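Learning from a dropped load: an interview with Danica Kollár
22 Aug 2021
By Thabiso Nkosi

In June, the food handling cell at Skostonent's Sellwood site released an item above the table without being told to. The arm then carried on to its next position with its fingers open. Danica Kollár, who leads the cell, agreed to discuss the fault and the changes made after it.

"The log gave us code 3047, a loss of signal to the gripper," she said. "The arm itself had no fault. It did not know that its hand had stopped listening."

The cause was a worn cable at the wrist, which had bent at the same point through 3000 cycles. No one was hurt. Ms Kollár does not regard that as a reason to treat the matter lightly. "It was a light item and it fell a short way - we would be having another conversation if it had been a knife."

The cell continues to work with bakery goods and fruit, including striped pastries and apples, under a black two-fingered gripper.
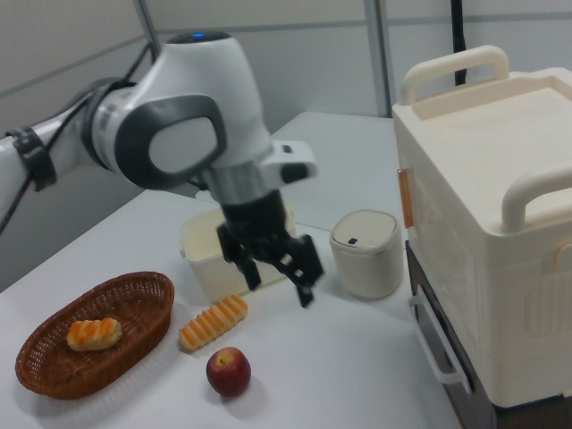

Changes since the fault

The arm must now stop within 15 milliseconds of a lost signal. Cables are checked by hand every six days, and the check is signed by a second person. Yannick Courtois, who wrote the new procedure, asked that staff keep their hands off the table until the stop has been confirmed on the screen.

Asked whether the fault could return, Ms Kollár was cautious. "A cable will wear again. What I expect is that the arm will stop when it does."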